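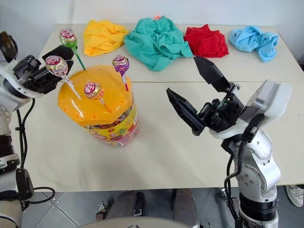

Ikechukwu Okafor wants it on record that a lollipop jar is furniture, and that anyone who keeps one shut in a cupboard doesn't deserve sugar. He wrote that under our last gallery and got more replies than the gallery did.

So, by popular demand (his), a small page about a big jar. Ours is the tall, round, yellow-labeled sort with holes in the lid, so the stock can stand up straight and be admired. A pineapple features on the label. I make no claims about how much pineapple features in the candy.

Four on display, each in a wrapper louder than the last. The orange stick leans, and I have stopped correcting it. The crumpled cloths at the back were meant to be folded before Dec 17, 2019 – draw your own conclusions about the household.

I bought the jar in Clulevville for 15 dollars, from a shop that also sells doorknobs. The woman at the register asked if it was for a school. I said yes, in a sense.
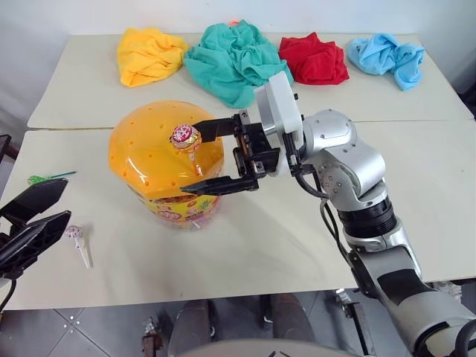 *2 min read, less if you skip the part about Skisberg*

One in the lid, two lying on the table, and plenty of holes going begging. The green one has wandered off toward the edge, as green ones do in my experience – lime is a flavor for people who got to the jar last.

About Skisberg: my aunt's bakery there had a lid like this on the counter, and children were allowed one pick each. You put your hand on a stick and that was your stick. No trading, no going back in. I chose root beer in March of second grade and have not fully recovered.

House rules here are looser. Take what you like, put the rejects back stick first, and leave the wrappers somewhere other than the sofa. Refills go in on the first of the month, or whenever Ikechukwu has been over.

Next gallery: the button tin, once I find the lid.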